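Seabird Ecology, Part B
Handout 4: Burrow-nesting petrels

Read this before the practical. It covers nest sites, the breeding cycle, counting methods and the main causes of nest failure. Diving is dealt with in Handout 5.

1. Nest sites

Most small petrels nest underground. Some dig their own burrows in soil or peat, using the bill to loosen the earth and the feet to push it out behind them. Others use gaps between boulders, cracks in cliffs or old rabbit holes. Soil depth matters a great deal. Where it is thin, the birds nest close to the surface and the roof may fall in if people or livestock walk over it.

On Derosau, our main study island, burrows are found mostly on the grassy slopes of the north side. The scree below holds birds too, but these are much harder to reach and are left out of the plot counts.

2. The breeding cycle

A pair lays one egg each season. If it is lost early, it is not usually replaced. Both parents incubate, taking turns of several days while the other feeds at sea. An egg left alone for a day or more can still hatch, as petrel embryos stand chilling better than those of most birds, although hatching is then delayed.

The chick is brooded for its first few days and then left alone in the burrow between feeds. It is fed on partly digested prey and stomach oil. By late growth it may weigh more than an adult. It loses some of this weight before it fledges, and the last young on Derosau leave in October.

3. Visiting the colony at night

Adults come ashore after dark. Gulls and skuas take many birds on the ground, and petrels walk badly because their legs are set far back. Fewer birds land on bright moonlit nights. Non-breeders in particular stay away, so a count of calling birds made at full moon will be too low. 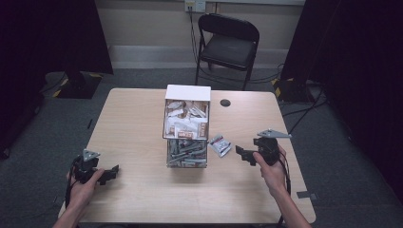
Table with two-tier organiser box and two hand-held grippers.

4. Counting burrows

An entrance is not the same as an occupied nest. Some burrows are empty, some have 2 entrances, and some are used by young birds that do not lay. The usual method is playback: a recorded call is played at the entrance and any reply is noted. Not every bird replies, so the result has to be corrected using a set of burrows whose contents are known.

Worked case, Tromov slope:
Entrances in the sample plots: 1,000
Entrances tested with playback: 200
The tested entrances must be chosen at random. Picking the ones that look well used will push the estimate up.

The larger Saithong plots gave 907 entrances by the same method. Do not add the two totals together, as the plots differ in area. Work out density first.

5. Causes of failure

Rats are the most serious problem where they occur, taking both eggs and small chicks. Flooding comes next on flat ground. Desertion is common when adults are handled during incubation, so burrows on Dritis are not opened until the chick stage.

For the practical

Bring the blank plot sheet and a calculator. Read section 4 again and be ready to explain why the playback correction must be worked out separately for each colony.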